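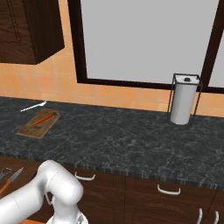 Rules for simulated kitchens

I spent most of Monday rewriting our rules for kitchen tasks in simulation. The old version was two pages long and had grown one line at a time, usually after somebody got burned. Half of it contradicted the other half. I wanted something a new person could read before lunch and follow in the afternoon.

For anyone who hasn't read this blog before, I work on household manipulation at Peltel. We train and test in simulation first, and the policies that hold up go to the real arm at our Nurnwood site. The kitchen suite has 854 saved layouts. Most of the trouble I've had with it came from sloppy habits and very little of it came from the learning code.

Every task gets a written success condition before anyone runs it. "Put the carrot on the counter" is not a condition. Is it a success if the carrot is touching the counter and the cutting board at the same time? Does the gripper have to be open? How long does the carrot have to stay still? Write it down, check it in, and then run. If you change it later, the old results don't carry over. They get a new task name and start from zero.

Knives count as hazards in simulation too. This was the rule people argued with most, and I understand why. A simulated blade can't cut anyone. But the policy learns whatever we let it learn, and if it sweeps past a knife a thousand times with no penalty, it will do the same thing on hardware. So any contact with a blade that the task didn't ask for is a failed episode, even when the carrot ends up where it should. We used to log those as passes with a note. Nobody read the notes.

Things that aren't part of the task still matter. If there's a paper towel holder on the counter and the arm knocks it over, that's a failure. Jamen, the checker we use, only looks at the target object by default, so you have to turn on the setting for the rest of the room. Please turn it on. I forgot in October and had to throw out a week of numbers.

Keep the test layouts separate. Don't tune on them, and don't browse through them for ideas. If you've looked at a test layout while fixing a bug, say so in the log and swap it out.

Speed and force limits match the real arm. Issa, our config tool, lets you raise them with one flag, and it is tempting when a run is slow. Leave it alone. A policy that only works with joints faster than ours is no use to us.

Two people sign off before anything moves to hardware, and neither of them can be the person who trained it. Both have to watch four failed episodes from start to finish - failures, since everybody already watches the good ones.

The new version fits on one page if you print it small. I still don't have a good rule for lighting changes, or for how much clutter is fair on a countertop. We're using the old wording for both until I get to them, probably after the next batch of layouts is in.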